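Gremport lance Protau, un programme d'ateliers pour réapprendre à dresser la table de tous les jours

RUTHERFORD, avril — L'association Gremport annonce l'ouverture de Protau, un cycle d'ateliers gratuits consacré à la table familiale : la mettre, la débarrasser, trouver une place pour chaque couvert et s'y tenir. Les séances se déroulent dans de vraies cuisines, chez des habitants qui ouvrent leur porte à leurs voisins pour une matinée. Après un hiver de préparation, l'équipe est impatiente de démarrer !

Tout est parti d'une enquête menée par Gremport auprès de 936 foyers de Rutherford et de Divdale. Parmi eux, 722 déclarent manger à la table de la cuisine au moins une fois par jour, et 409 disent chercher régulièrement une cuillère ou une paire de baguettes au moment de passer à table. « Ces réponses nous ont fait sourire, puis elles nous ont donné envie de travailler », raconte Widad Chidiac, directrice de Gremport. « On parle beaucoup de recettes et très peu du quart d'heure qui précède le repas, alors que toute la famille peut y prendre part. »

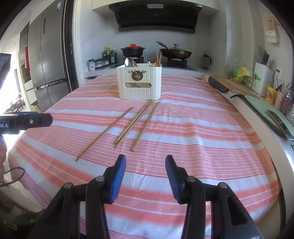

La première séance porte sur les couverts qui restent à portée de main toute la journée. Chaque foyer vient avec les siens, dépareillés ou non, et les participants commencent par tout sortir avant de décider de ce qui mérite de rester sur la table. Un porte-couverts blanc crème aux parois rainurées, avec sa cuillère en métal et ses baguettes en bois, suffit très bien pour cet exercice, et les baguettes posées devant lui sur la nappe rayée attendent qu'on leur attribue une place. Vient ensuite un moment que les animateurs adorent : les enfants proposent leur propre rangement, et les adultes doivent l'essayer jusqu'au bout, sans corriger.

Le cycle comprend sept séances. On y aborde les couverts, les bols et les assiettes, le linge de table, la desserte, le tri des tiroirs, la table des jours de fête et, pour finir, un repas partagé que les participants préparent et servent ensemble. Les groupes restent petits, à la taille de la cuisine qui les accueille. Aucun achat n'est demandé, et chacun repart avec une fiche à remplir chez soi d'une séance à l'autre.

« J'ai grandi dans une maison où mettre la table était une corvée », confie Getachew Hadgu, animateur des ateliers de Divdale. « Pendant nos essais, j'ai vu des adolescents débattre avec passion de l'endroit où ranger les baguettes. Je n'aurais jamais parié là-dessus, et je m'en réjouis encore ! »
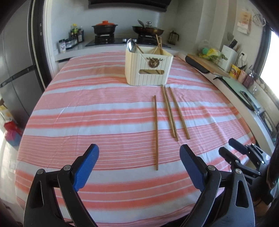
Le linge de table a droit à sa propre séance, conçue par Līga Ramanauskas, couturière à Rutherford. Elle y parle de lavage, de pliage, de petites reprises et du choix d'une nappe que l'on garde volontiers en place entre deux repas. Les rayures l'enthousiasment tout particulièrement : de larges bandes rouge corail, vieux rose et blanches, comme celles de la nappe étendue ici sur la grande table de la cuisine, donnent des repères simples pour aligner les baguettes et poser les bols. Quant aux légers plis du tissu, elle les laisse volontiers tels quels — une nappe qui sert tous les jours n'a pas besoin d'être repassée tous les jours.

Les ateliers ont lieu à partir de dix heures et s'adressent à tous les âges. Les enfants sont les bienvenus avec un adulte. Les habitants qui souhaitent prêter leur cuisine peuvent également se signaler : il suffit d'une table dont on peut faire le tour et d'un évier à proximité. L'équipe passe sur place avant la première séance pour convenir du déroulement avec les hôtes.

Inscriptions et renseignements : auprès de l'accueil de Gremport, à Rutherford, ou lors des permanences de Divdale.

Contact presse : Ewan Mahuika, Gremport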